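The Woman at the Rododon Bridge

Everybody who grew up in Dasorham knew about the woman at the Rododon Bridge. She stood on the north side in a gray coat, and if you drove past her without slowing down, she would be in your back seat by the time you reached Grultwood.

Elisa Fiore heard it from her cousin when she was seven. She heard it again in high school, with a wet scarf added. By the time she went to work for the county records office, she had stopped thinking about it. 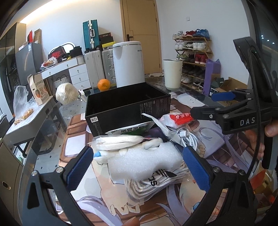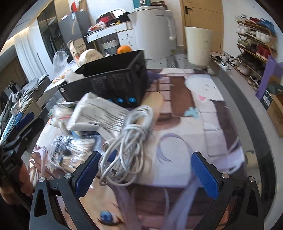 Where did the story come from?

From a drowning, according to the file. A seamstress named Concetta Tedesco went off the bridge in January, on her way home to Grultwood, and her body was never found. A driver told the sheriff he had seen her waving on the north side and kept going. He gave his name as Thomas Cocco.

Elisa read the page twice. The file was number 551, and it had been misplaced in a box of road repair bills. One bill was for new railing on the bridge, in the amount of $2,587. Somebody had clipped it to Cocco's statement.

She took the file across the hall to Afaf Awad, who had worked there longer than anyone.

"You found it," Afaf said. She didn't reach for it.

"You knew it was missing?"

"It goes missing. Siham Badawi had your job before you. She found it in with the dog licenses."

"What did she do with it?"

"She put it back where it belonged and drove home."

Elisa asked where home was. Afaf said it was Grultwood.

At the back of the folder was a sign-out sheet with three names on it. The last was Siham's, in blue ink, dated October 18, 2022. There was no return date. Elisa wrote her own name on the next line, because that was the rule, and then wished she hadn't.

She left at five. It was raining a little. There were two ways home, and the long one went by the old Rattanakul warehouse and added half an hour. She sat at the stop sign with her blinker on for the long way. Then a truck came up behind her and honked, and she went straight.

The bridge was empty on the south side. On the north side a woman in a gray coat stood against the railing with one arm up.

Elisa slowed down. She pulled over and stopped, and put the window down on the passenger side.

"Do you need a ride?" she said.

The woman bent and looked in. She was younger than Elisa had expected, and she had a county badge clipped to her collar.

"Did you sign the sheet?" the woman asked.

Elisa said she had.

The woman unclipped the badge and laid it on the passenger seat. Then she walked off toward Dasorham, fast, with her hands in her pockets. Elisa watched her in the mirror until she was over the bridge.

When she tried the key, the engine wouldn't turn. She got out to look for another car.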